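The Ferry Price

The last boat to Tondley left Mullosbridge at twenty to seven, and Aksel Kirkegaard had sold tickets for it long enough to know who would be late. Snædís Stougaard was late. She came down the ramp with her coat open and a cardboard folder under her arm, and she put the folder on the counter before she put down any money.

"Is Villads on board?" she said.

"He's in the wheelhouse."

"Did he say anything about me?"

"He said it looked like rain."

She paid for a return. He gave her the ticket and her change, and she left the change on the counter until he pushed it at her a second time.
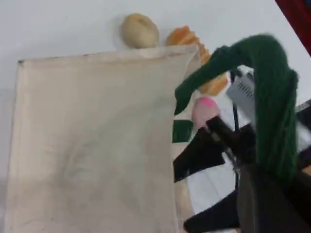

Tondley Library Writing Group, Short Fiction

The crossing took forty minutes in fair weather. Snædís sat inside by the heater with the folder on her knees. There was one other passenger, a young man named Zachary Dhillon who taught at the school in Tondley and went over to Mullosbridge to have his teeth seen to. Half his mouth was still numb. He nodded at her and she nodded back.

When they were past the breakwater she got up and climbed the steps to the wheelhouse. There was a sign on the door that said passengers were not allowed. She had painted it herself, the summer she was sixteen, when her father ran the boat.

Villads Gunnlaugsson did not turn around. "You can come in if you shut the door."

She shut it. The wipers were going, though the rain had not come to much yet.

"Mikkelsen wrote to me," she said.

"He wrote to me too."

"He says you've agreed to sell."

"I've agreed to think about it."

"That isn't what he says." She opened the folder and held out the letter. He kept his hands where they were, so she read it to him. Mikkelsen's company would take over the boat and the landing at Tondley in July. It would run a car ferry from the north side of the bay, where the road was better. The Vilus would be kept on for sightseeing, or would not be kept on. The letter used both phrases in different paragraphs.

"He doesn't write very clearly," Villads said.

"How much is he offering?"

He told her. It was more than she had expected and she had to look out at the water for a minute.

Her father had left the boat to the two of them, half and half. Villads had been his deckhand for 44 years and Snædís had been his daughter for a bit less than that. It had seemed a strange thing to do when the will was read. Steinar Steinarsdóttir, who had handled the papers, had asked them both whether they understood what it meant, and they had both said yes. It meant that neither one could sell without the other. It also meant that every January they sat in Steinar's front room and went over the fuel bills, and those were the only times they really talked.

"I thought you'd be pleased," Villads said. "You don't live here. You've got the flat to pay for."

"I never said I wanted to sell."

"You never said you didn't."

She thought about that. The boat came up over a swell and went down again, and she put her hand on the rail under the window without looking for it.

"What would you do?" she said.

"Sleep in. Fix the back steps."

"After that."

"I don't know. There's a lot wrong with the back steps."

The lights of Tondley were showing, first the one on the landing and then the row along the front. He cut the speed. There had been nearly 200 people living there when she was a girl, and the boat had made six crossings a day. Now it made three, and on some of them the heater was the only thing in the cabin that was doing any work. 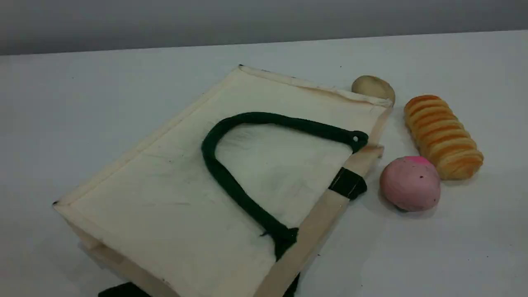
"My knee's bad," Villads said. "I don't like jumping down with the rope anymore. I've been getting the schoolteacher to do it when he's on."

"Zachary does the rope?"

"He's all right at it."

"With his mouth like that?"

"He doesn't use his mouth."

She laughed, and then he did too, a little, still watching the landing. She folded the letter and put it away. She noticed that he had her father's old thermos wedged beside the chart drawer, with the same strip of tape around the lid.

"If we hired somebody," she said. "For the rope, and the early boat. Would you stay on for the rest?"

"Hire them with what?"

"I could sell the flat."

"Don't be silly."

"I could rent it out, then. I've got 2000 put by as well. It would get us to the end of the year."

He did not answer. They were close now and he had his hand on the throttle. He brought the boat in the way her father used to, wide of the landing and then straight back along it, so the current did most of the pushing. Down on the deck Zachary Dhillon had come out with his hood up and was standing ready by the rail.

"You'd want to come and live here," Villads said.

"I'd want to think about it."

"That's what I told Mikkelsen."

The side of the boat touched. Zachary stepped across with the rope and dropped it over the post, and took two turns, and waved up at the window. Villads shut off the engine. It was raining properly by then, and she could hear it on the roof.

"There's soup at my place," he said. "You'll have to come in by the front, on account of the steps."

She buttoned her coat and picked up the folder. He turned off the cabin lights one after another, and she held the door for him while he took the stairs down sideways, with one hand on her shoulder.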